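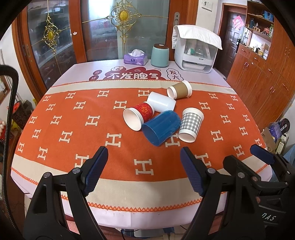

Can used paper cups go in with the paper and card recycling?

Mostly they can't, unless your council says in writing that it takes them. Nearly all paper cups have a thin plastic lining, and an ordinary paper mill can't do much with it. Put them in general waste or find a shop that takes them back.

Fakutgate
Posted in Household waste, 2000 views

We had a do in February and I've got a bag of mixed cups left over, paper ones and a few plastic. The packet says "recyclable". I don't believe packets. Has anyone checked what happens to them?

Irstead

I'd be suspicious too. "Recyclable" only means it could be done somewhere. I rang our council and was told no paper cups in the card bin, then the leaflet that came through the door said yes. I went with the phone call. Plastic cups are another matter, look for the number in the little triangle. Ours take 1, 2 and 5 and won't touch 6. If there's no number I bin it.

Jekico

just rinse them and use them again, ive had the same plastic ones for years

Štěpánek

Rinsing is fine for the hard plastic sort. I wouldn't try it with paper, the seam at the bottom goes soft and you find out when it's full of squash. As for take-back bins in coffee shops, I've used one, but I'd like to see where the bag goes afterwards before I praise anybody. Some won't take cups bought elsewhere, so ask at the till. Don't compost them either. I tried it and was picking bits of lining out of the heap the next spring.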